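Tamis: toy kitchen pick-and-place, from the Siltunport student robotics club

Last updated Feb 12, 2026

Hi! I'm Wendy Wragg, and I look after this repo for the club. Tamis is our set of teleoperated robot arm recordings on a tabletop toy kitchen. We made it for our year project, and then a couple of people from other clubs asked for it, so I finally wrote up what is in the folders (it used to be a text file with the word "stuff" in it).

What's in it

3757 episodes, all recorded by club members driving the arm by hand. Of those, 3092 made it through our checks and sit in the folder called clean. The rest are in the folder called rough. Please don't train on rough and then email me about the results! It has dropped objects, wrong instructions, people practicing, and one long evening where the wrist stream kept freezing.

Every episode is one short task with one typed instruction, like "put the strawberry in the bowl" or "move the ketchup to the plate." The longest we allowed is 40 seconds. If you weren't done by then, you let go, homed the arm and tried again.

The setup

The arm works over a white table with toy food and small kitchen things laid out on it, and the toaster oven lives on the right side. There are two views per episode, one looking down from overhead and one from the wrist. We shuffle the small stuff between episodes, so don't expect the cup or the bowl to be where you last saw it. The oven mostly stays put (it's heavy and I got tired of re-taping the cable).

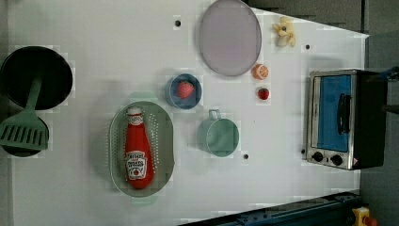 Can I use only the overhead view and skip the wrist one?

You can, and the loader has a setting for it: set views to top in the config file. Moving and placing tasks train fine that way. Grasping gets worse in our own tests, mostly on tall objects where the top view tells you very little about height.

Folder layout

Each episode folder has the two videos, a file with joint positions and gripper opening, and the instruction in a text file. Times are in seconds from the start of the episode. The gripper value goes from 0 (closed) to 1 (open), and yes, we had that backward in the first release, sorry. If you downloaded a copy before May of last year, throw it out and get the new one.

The split file keeps 82 episodes aside for testing. Those use layouts that don't show up in training at all. Kirsty Mapplebeck picked them and wouldn't let me see the list until our model was finished, and I complained about it a lot, but she was right.

Soft things are harder than hard things

This was the big surprise of the project for me. We started with hard plastic food only and the model did pretty well pretty fast. Then we added plush, and the grasps went all over the place! A plush bottle gives when you squeeze it, so the gripper value at "I have it" is different from what you get on a hard one, and it changes again depending on how low you grab. Our advice is to go in low, near the base, and close slower than you think you need to.

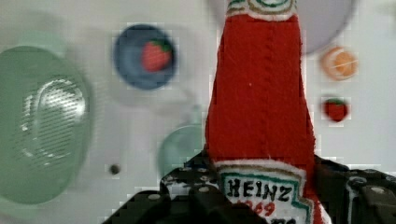
We also learned to wait a moment after closing before lifting. Half the club skipped this at first because it feels silly to sit there doing nothing, and you can tell from the rough folder who did. In clean, the pause is in pretty much every plush episode, so if your model seems to hesitate before it lifts, it got that from us.

Things I'd warn you about

The instructions are typed by tired students. Some say "ketchup," some say "ketchup bottle," and some say "the red bottle." I fixed spelling but left the wording alone, because I like that it sounds like people. Also, "dish" can mean a bowl or a plate depending on who was typing.

Left and right always mean the overhead view. The wrist view turns with the arm, so don't flip the videos to get more data unless you also change the words. I did exactly that and lost a weekend to it.

Oven tasks are thin. The door is fiddly to drive by hand and most people avoided it, so a model trained on Tamis alone won't be much good at ovens.

Tools

Culloser is our little script for trimming dead time off the start and end of an episode. It's in the tools folder. Run it on a copy! It writes over the file you give it, and I keep meaning to change that.

Using and sharing

Free for classes, clubs and research. Please say it came from the Siltunport club if you publish something. If you find a broken episode, open an issue with the folder name and I'll get to it between classes. Kirsty handles anything about the test split, and the two of us are usually in the Cosgrove lab after school if you're local and want to try driving the arm.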